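2020-04-13

Thirteen good examples before lunch, and then I lost my patience for one hour. I write it here because Finlay Imrie asked all of us to keep a diary of the collecting, and he wants also the bad hours in it.

The task is still the small red part. The right arm must take it, carry it to the black container and let it go inside. The left arm has little to do in this task, but its position is recorded too, so I must bring it to the same folded pose each time.

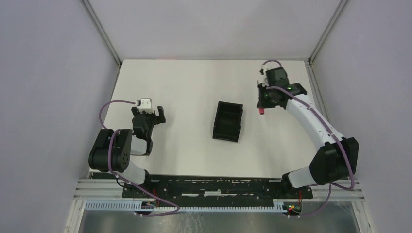
The right arm at work, with a bit of red at its gripper. 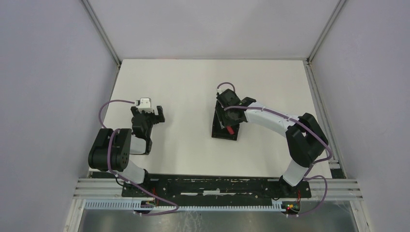 My problem is that I have become too good. In the first week my movements were slow and full of small corrections, and I was ashamed of them. Now I go in one smooth line, and when I look at the recordings they are almost the same. Finlay says the model needs to see a hand that makes a mistake and repairs it. So in the afternoon I came in too far to the left on purpose, stopped, and came back. It is strange to practise being clumsy. I threw away 3 of these because the mistake looked like theatre.

I also began to turn the container a little between the runs. In the old set, which we called Dustier, it always stood straight, and the policy learned this only too well. When somebody moved it by the width of a finger, the arm opened over the bare table, very sure of itself.

The count tonight is 108 for this task, and we need 200 before we train again. Sitovska will take the controls tomorrow, and I am glad, for her hands are different from mine. She stops a moment above the part before she closes the gripper. I never do this. Perhaps the model will like her way better.

My right shoulder is sore from holding the leader arm. I must ask if the chair can go lower. I must also write the label rules again in simpler words: I found two runs marked as good where the part was let go on the edge of the container.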